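Section 5: Setting Up and Loading the Multari Desktop File

Applies to the three-slot model in blue. If yours came in another color, the steps are the same and we hope you like the color.

Before You Start

Clear a table. The organizer will fit on a crowded one, but then you will load it with whatever was already lying there, and you will have built a very tidy home for takeout menus. A small square table is plenty.

Check that the feet of the organizer have nothing stuck to them. The packing film likes to cling to the bottom and will let the whole thing skate across the wood the first time a child pulls out a book with conviction.

5.1 Placing the Organizer

1. Stand the organizer upright with the tall panels at the back. The low side is the front. Customers have written to us about this, so we now say it.

2. Turn the open front toward the edge of the table where people will sit or stand.

3. Leave enough bare table in front to lay down one picture book, flat. You will want this space in 5.2 and will resent not having it.

4. Press down lightly on each back corner. If it rocks, move the organizer before you blame it. Tables are rarely as level as their owners believe.

Note: The base is slatted and the walls are perforated. Dust, crumbs and the occasional sticker will pass through to the tabletop. Lift and wipe when you notice.

Caution: Do not carry the organizer by a divider. The dividers are there to separate books. Use both outer walls, and take the books out first.

5.2 Loading Picture Books

Magazines are easy. They are all the same size and have no opinions. Picture books come thick, thin, square, tall and glittery, and the steps below are written with them in mind.

1. Put all the books on the table and sort them by height. Two books are enough to practice on.

2. Close each book completely. A book that goes in half open comes out with a folded page, usually the best one.

3. Hold the book upright with the spine toward you.

4. Lower it into a slot until the bottom edge meets the base, then slide it back to the rear panel. Don't drop it in from above. Hardcover corners lose that argument.

5. Start with an outside slot and save the middle one for whatever gets read every night.

6. Give each slot a gentle tug test: pull one book halfway out. If its neighbors come along for the ride, the slot is too full.

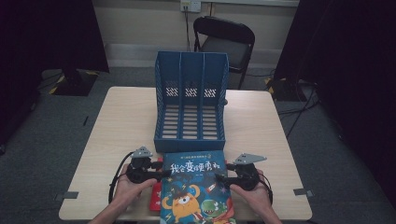
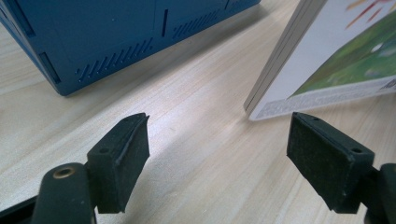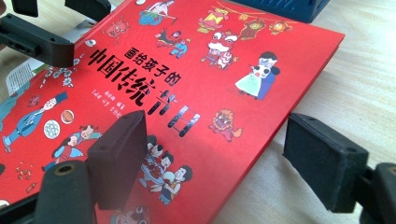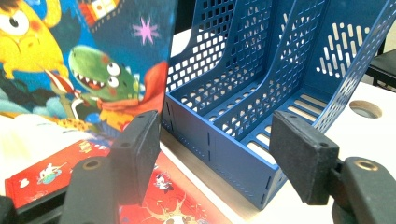 Fig. 5-1. Picture books at the loading stage. The red one is a book of traditional Chinese festivals.

Note: A book called 我会变得更勇敢 ("I Will Become Braver") may go in any slot. It should cope.

5.3 Choosing an Order

By height looks best and lasts until the first bedtime. By color is popular with adults. By subject works if you have a real run of something, such as holidays or monsters. We have also heard from a household that files strictly by who received the book as a gift, and we wish them peace.

Whatever you choose, keep the heaviest books spread over the three slots. Loading them all on one side is untidy and makes the organizer awkward to lift.

5.4 If Something Is Wrong

Books slump sideways: The slot is too empty. Add a book or move one over from a fuller slot.

A book won't go in: Look for a smaller book that has fallen flat across the base. It is nearly always there.

A book is too wide for any slot: Lay it flat somewhere else. Please don't bend a divider to make room, and please don't send us the divider afterward.

5.5 Cleaning

Wipe with a damp cloth and dry before reloading. A soft brush gets into the perforations. Keep the organizer away from heaters and out of the dishwasher, even on the gentle cycle, even just this once.

Continue to Section 6: Stacking Trays.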